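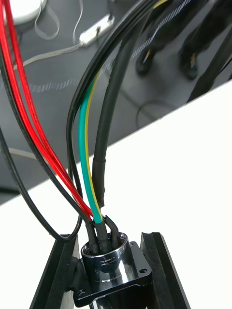

Figure 4. Round chrome connector with its wires.

Guides > Arnon Greenhouse Controller > Section 4: Placing the Sensors and First Warm-Up
Last updated: May

By now the controller is on the wall and the Panside app has found it, so the fun part can start. This section takes you from a box of sensors to a greenhouse that opens its own vents on a sunny morning. Set aside an afternoon and have your plants out of the way if you can.

4.1 Before you start

You will need the two air sensors, the soil probe, the vent motor, a tape measure and a pencil. A single Arnon looks after a greenhouse of up to 450 square feet. For anything bigger, see Section 9 on pairing two controllers.

CAUTION: Switch off the greenhouse supply at the house before you open the wiring cover. Leave it off until step 9. 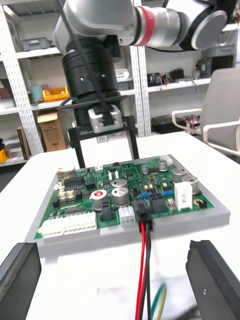 Figure 5. Circuit board on a gray tray.

4.2 Placing the air sensors

1. Hang the first sensor at the height of your tallest staging, near the middle of the house. Keep it out of direct sun. A white yogurt pot with both ends cut off makes a wonderful shade, and we like it better than the ones you can buy.

2. Hang the second sensor high up, a hand's width below the ridge.

3. Run both cables along the glazing bars and clip them loosely. Leave a drip loop in each cable just before it reaches the controller.

Note: Do not hang a sensor over the heater or directly above a water barrel. Naa Kwofie tested this for us in her own lean-to, and the barrel sensor read so damp that the vents stayed open all night.

4.3 Placing the soil probe

4. Pick a bed or pot that dries out at an average pace. Tomatoes are ideal. Cactus trays are not.

5. Water the spot well and wait ten minutes.

6. Push the probe straight in up to the line on its neck. If you hit a stone, pull it out and try a few inches over - never wiggle it down.

4.4 Heater and vent

7. Plug the heater into the socket marked HEAT. The socket is rated for 600 watts. Larger heaters need the Lambrakis relay box, sold separately.

8. Fit the vent motor to the roof vent with the arm fully folded in. Open and close the vent by hand first. It should move freely the whole way, with no sticking at the hinge.

CAUTION: Remove any old wax-cylinder opener from the vent. The two will fight each other, and the vent frame will lose.

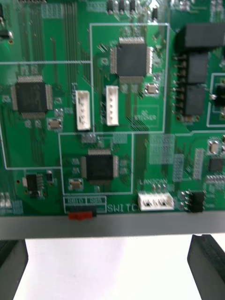
Figure 6. Circuit board seen close up, with its square black chips.

4.5 First warm-up

9. Close the wiring cover and turn the supply back on. The controller beeps twice and asks for a PIN. Type 2323, then choose your own.

10. Open Panside and tap Greenhouse, then Learn. The vent will open and close once so the controller can find both ends of its travel. Keep your fingers clear!

11. Choose a plant plan. Seedlings, Salad, Tomatoes and Overwinter are built in, and you can change every number in them later. Yi-an Seok wrote the Overwinter plan after years of growing citrus up north, and it is a lovely thing to leave running in January.

12. Leave the door shut for one full day and night. The curve in the app will look jumpy at first and then settle.

If the app shows code 262, the ridge sensor is reading colder than the bench sensor in full sun. Usually the two plugs have been swapped. Turn off the supply, swap them back and repeat from step 9.

Note: Growers using Zerkik heated mats should set the mat thermostat first and finish step 12 before adding any trays.

Next: Section 5, Watering Schedules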